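Small arms, small money: how Staltis did its robot budget

Talked to Jagadeesh Hegde twice for this, once by phone and once at the shop. He runs planning at Staltis, which packs small parts for other companies. Nine people, one long room, a loading door that sticks. In May they had to decide what to do about automation, and what to do about it with not much cash.

"We got a quote for a proper cell. Fence, arm, install, the lot," he says. "I read the number twice and put it in the drawer."

So they went cheap. The first purchase was a desktop arm with hobby-type servos, $800 with the power supply and spare cable. Second one was $1,126, same arm but Hegde ordered extra servos with it after hearing from a friend at Flinora how fast they wear. He says he should of done that the first time.

Was the plan always to buy two?

"No. The plan was to buy one and argue about it."

The argument was mostly with Adalberto Arruda, who does the purchasing and signs for everything over $500. Arruda wanted a payback date before the first order. Hegde didn't have one. They settled on a test budget, a fixed pot with no payback attached, $3,404 for the year. Anything left goes back to general in December. Arruda is blunt about it. "I can lose that much. I can't lose the price of the cell."
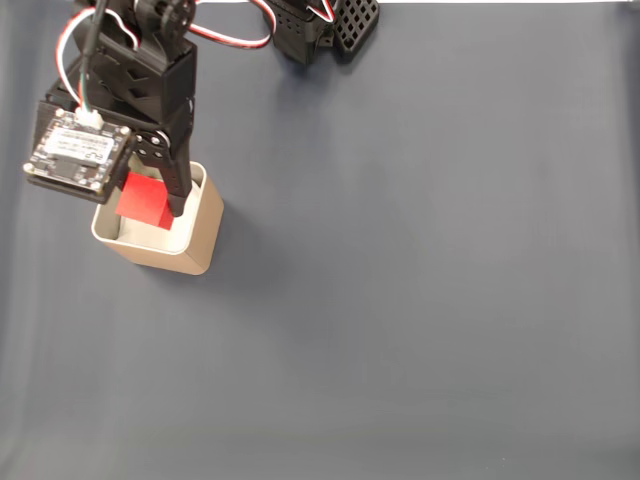 The work they test on is dull on purpose. One block, one box, pick it up, put it down. Hegde says customers who visit always want to see their own part in the gripper and he always says no. Too many shapes, too early. "If I can't budget for a cube I can't budget for your bracket."

What surprised him on the cost side was the stuff that isn't the arm. Mats. Clamps. Connectors. A second power strip. Hours, above all. He didn't put staff time in the first version of the spreadsheet and Arruda sent it back the same afternoon. Current sheet has a line for it, up to $2,177 a quarter, from a seperate account.

They looked at leasing too. Beso offered a monthly deal, with service. Liyanage offered something similar but wanted a three year term. Hegde liked Beso's people, didn't like the math. "At this size I'd be leasing a thing I can buy outright. When we go bigger, sure, call me."

And when is bigger?

Arruda answers that one. Not before the next budget round. He wants failure counts by week, servo replacements, hours spent fixing versus hours spent running. One page. He's told Hegde he won't read a second page.

Hegde's advice for other small shops is short. Buy spares with the first order. Write down the hours from day one, even the embarrassing ones. Ask the vendor what breaks and see how long they take to answer.

He's got a quote for a third arm open on his laptop when I leave. Arruda hasn't seen it yet.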